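## 4. Where people sit when they get to choose

I should say up front that I went into this part of the study expecting noise to win. Everyone I know complains about noise at work, me included, and Hsin-yi Yip (who ran half the interviews and put up with my spreadsheets) had already bet me lunch that it would come out on top. She lost, and I'm still waiting on the lunch!

What people talked about most was what they had behind them. We sent our survey to 3000 office workers and got 900 usable replies, and the open question at the end, the one we nearly cut to save space, turned out to be the best thing in it. We asked people to tell us about the seat they'd pick if they got in first. They wrote a lot. Backs to walls, backs to shelves, backs to anything solid, really, and a surprising amount of grumbling about walkways.

Maricel Ignacio and I coded the answers separately and then sat down to argue about the ones we didn't agree on. Most of the arguing was over "cozy." I wanted to file it under comfort, with chairs and heating. Maricel read it as being about enclosure, and after going back through the full answers I came around to her side (mostly). One person at Muvance wrote that her corner was cozy "even though it's freezing," and that pretty much settled it for me.

The Droven office gave us the longest answers of all. They'd moved to unassigned desks in May, so everybody there had fresh opinions, and a few people had drawn us little maps in the margins. I've kept those. They don't fit any of our codes, but they're lovely.

Wall finish came up more than I'd planned for, too. We had exactly one item on it, and I wish we'd had more, as people clearly tell bare paint and exposed brick apart and have feelings about both (see Figure 3).
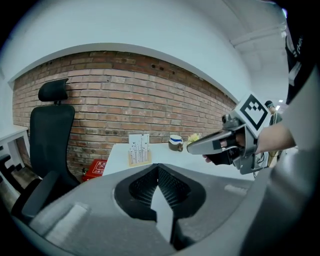 **Figure 3.** Brick with a smooth white wall above it, and a black mesh-backed office chair.

The "brick people," as we started calling them, also tended to say they'd give up a window to keep their spot. I wouldn't lean on that too hard. It comes from the written answers only, and people who like their wall enough to write about it are going to sound keen. Still, it fits what we heard in the Sison interviews, where the window desks were the last to fill up on sunny mornings thanks to screen glare. Section 5 gets into light and glare properly, with the caveat that our light readings come from 2 sites and were all taken before noon.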